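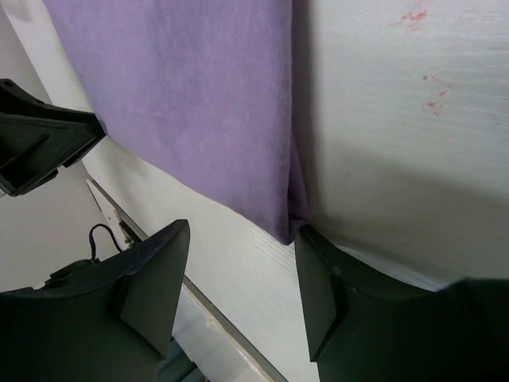 Purple cloth against a pale, grained work surface. A soft face hides small creases but holds deep ones.

Folding a short-sleeved shirt is mostly a problem of edges. The textile test room at Mosbridge starts with the sleeves, which go in over the body until the cuffs lie parallel to the side seam. The hem comes up next. A knit stretches more across its width than along its length, so it should be pulled only until the wrinkles flatten – any further and the fold line creeps.

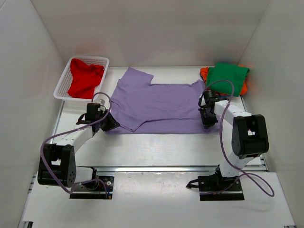
Sorting comes before any of this. Unfolded pieces stay in a perforated basket at the back corner, and finished ones are stacked at the opposite corner, one on top of another.

Moushumi Kanagaratnam, who writes the room's folding notes, allows 20 seconds per shirt and 2 corrections. A third correction, she says, usually adds a crease. Her October notes put the sleeves ahead of the hem for all light knits. Woven shirts follow a separate sheet.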